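Isby Shelf Pack

README for release 2, 25 June 2020

Isby is a paid set of simulated pick-and-place episodes for grocery shelves, sold by Devonton. This copy covers the evaluation license. It was written after we tested the pack for our own stocking project, and it includes notes on what we liked and what we had to fix.

Contents

The pack has 3,000 episodes in 8 folders. Each episode has joint states, gripper commands, camera video and a short text instruction. Items are tins, cans and small cartons of packaged food. The base scene is a wooden shelf unit on a dark floor with a white grid.
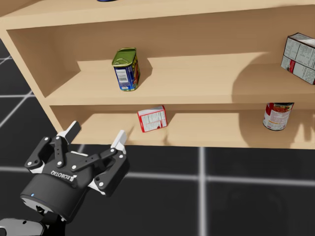 Wojciech Żak wrote on the issue page that the pack is worth the price for the gripper logs alone, but that he would not buy it for the text instructions, which repeat too much. He also asked for a split by item shape. Devonton replied that a split file is planned for December.

Install

Unpack the archive, set ISBY_ROOT to the folder, and run the check script. The script compares file sizes and prints any episode that fails. On our machine it took 20 minutes. If you use the Flenitz loader, turn off its automatic resizing first or the wrist video comes out stretched.

Camera views

Views are stored as separate video files with matching time stamps. The wrist view is the one we used most.
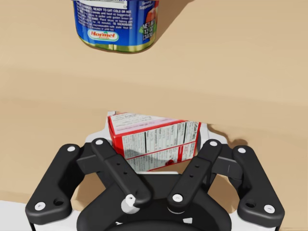

Labels are where the pack does better than the other one we tried, Yurchenko. Textures there were too soft to read at normal working distance. In Isby the large print holds up well: on the blue Hormel can you can make out "NET WT 12 OZ (340g)" while the gripper is down at the red and white box. Fine print on the cartons is less useful, and we would not train a text reader on it.

Known problems

Gripper width is given in meters in most folders and in millimeters in folder 8. The loader does not convert it.

Two-arm episodes list the left arm first in the joint file and second in the command file. Swap one of them before training.

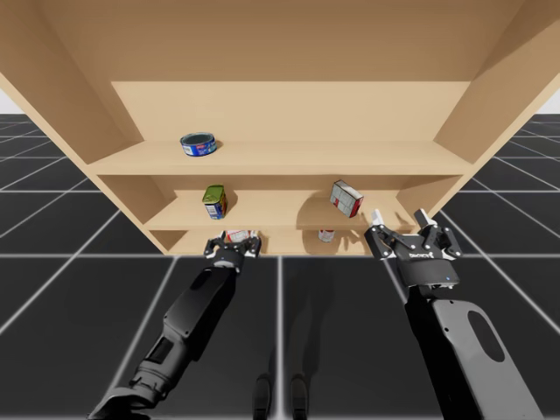

Collision flags are also kept per arm, so contact between the arms shows up twice. We merged the flags by time stamp and had no more trouble with the counts.

License

Evaluation use only. Trained models may be kept after the term ends, but the video files must be deleted. Send license questions to Devonton and loader bugs to the issue page.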